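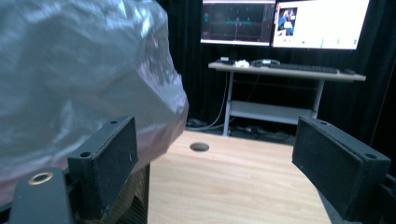 4. Setting up the Findell hardware wallet

Before a Findell device is used to hold any digital asset, it must be initialised by the person who will be responsible for it. Initialisation creates a private key inside the device and a recovery phrase which can restore that key if the device is lost. Unpack the device on a clear surface and set the outer packaging to one side. A crumpled, translucent plastic bag is easily mistaken for rubbish, so check the folds of any such bag for the recovery cards before it is thrown away. The procedure in this section applies to all devices supplied by Botance for use with the Wimavo desktop application.

4.1 Before you begin

You will need:

The Findell device and its cable
The two blank recovery cards
A pen with permanent ink
A computer with Wimavo already installed (see Section 3)

Allow enough time to complete the procedure in one sitting. A device left idle for 5 minutes during initialisation will switch off, and the steps must then be repeated from the start.

CAUTION: Do not use a device that arrives with a PIN already set or with a recovery phrase already written on a card. Return it to the supplier unopened or in the state in which it was found.

4.2 Initialising the device

1. Connect the device to the computer. The welcome message appears on the device screen.

2. Press both buttons together and select "New wallet". Do not select "Restore" unless you already hold a recovery phrase from an earlier device.

3. Choose a PIN of between six and eight digits. Enter it on the device itself. Wimavo will never ask for the PIN on the computer screen.

4. Enter the PIN a second time to confirm it. If the two entries differ, the device returns to step 3.

5. Write down the recovery phrase. The device shows 24 words, one at a time. Copy each word on to the first card, in order and in capital letters.

6. Repeat the display and copy the words on to the second card.

7. Confirm the phrase when prompted. The device asks for several words by position and will not proceed until each has been entered correctly.

NOTE: All words are taken from a fixed list. If a word on your card appears unusual, step back through the display and compare the spelling.

CAUTION: Do not photograph the recovery phrase, type it into a computer or store it in an e-mail account. Any person who obtains the phrase can move the assets without the device and without the PIN. Botance does not hold a copy and cannot reverse a transfer.

4.3 Pairing with Wimavo

1. Open Wimavo and select "Devices", then "Add device".

2. Compare the pairing code on the computer with the code on the device. If they match, press the right-hand button. If they do not, disconnect the cable and restart both.

3. Enter a name for the device. Organisations with several devices should use the register number.

4. Select the networks on which assets will be held. Further networks may be added later from the same menu.

If error 413 appears, the installed version of Wimavo is out of date. Update it and begin the pairing again. Error 74 indicates a fault in the cable or port.

4.4 Making a test transfer

1. In Wimavo, select "Receive" and choose a network. An address is displayed.

2. Check that the address shown on the device is identical, character by character.

3. Send a small amount to that address from your existing account.

4. Wait until the transfer is marked "Confirmed". The time required depends on the network and on the fee paid.

5. Return the same amount, less the fee, to confirm that the device can sign an outgoing transfer.

Larger balances should not be moved until both transfers have been confirmed.

4.5 Storage and records

Keep the two recovery cards in separate locked places, neither of them with the device. Users are advised to keep a record of the date and value of every transfer, including the test transfers, as these may be needed for tax purposes. The record can be exported from Wimavo under "Reports".

For business accounts, changes to the list of approved signatories must be sent in writing to Ourania Tsakiris, Account Services, quoting form 1763. Questions on the content of this section should be addressed to Pantelis Karras, Technical Documentation.

Section 5 describes the procedure for restoring a wallet to a replacement device.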